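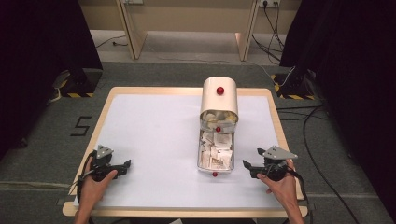

Varkville Green Living Group
Minutes of the meeting held on 10/4/18

Present: 24 members, with apologies from 7 others. The chair thanked everyone for coming out in such dreadful rain, and for the lemon cake, which was very much enjoyed.

1. Last minutes
Agreed, once the spelling of Parneck had been put right on the second page.

2. Parneck stream
The spring clean-up went off happily and the path is passable again as far as the footbridge. The council has still not replied to our letter about the overflowing bins, so we shall write once more, a little more firmly this time.

3. Funds
The account stands at £3167. It was agreed, after a good long chat, to put £50 towards saplings from Aguiar, who have always been so kind to us.

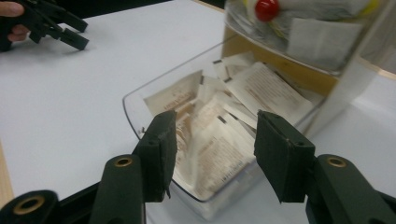
4. Speaker for July
Several members would love a talk on wind power, and the secretary will write to Enel to ask whether they might send somebody. Failing that, we shall have the hedgehog slides again.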